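Cimell moves cloth handling at Giklow plant to robot arms

Cimell has put 2 robot arms on the cloth handling tables at its Giklow plant, the company said in July. Each arm uses a two-finger gripper and works at a white table. The job was previously done by hand on all shifts.

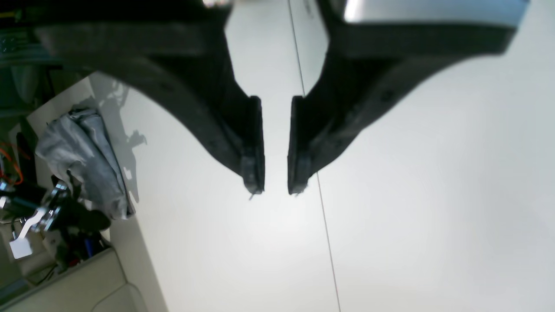

Does the change cut jobs at the plant?
Cimell says the 22 people on the line keep their posts. Most move to inspection and to clearing stops on the arms.

Target output is 3238 pieces a week, the same as before. Crumpled cloth remains the slow case, and an operator can take over a piece at any time. Training takes 40 hours and covers gripper checks, restart steps and fault logging. Shift lead Reda Ait Brahim has asked for the fault logs to be shared with operators daily.

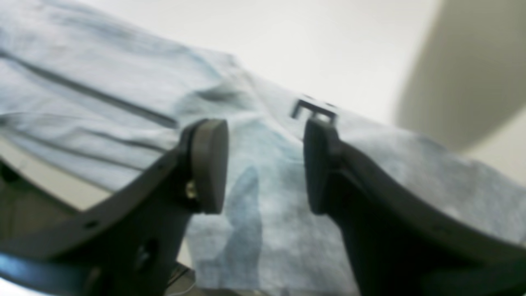
Mohcine Abdel Hamid said that his wrists hurt less at the end of a shift, but that waiting on a stopped arm is tiring in its own way, and that the piece rate bonus still has to be settled.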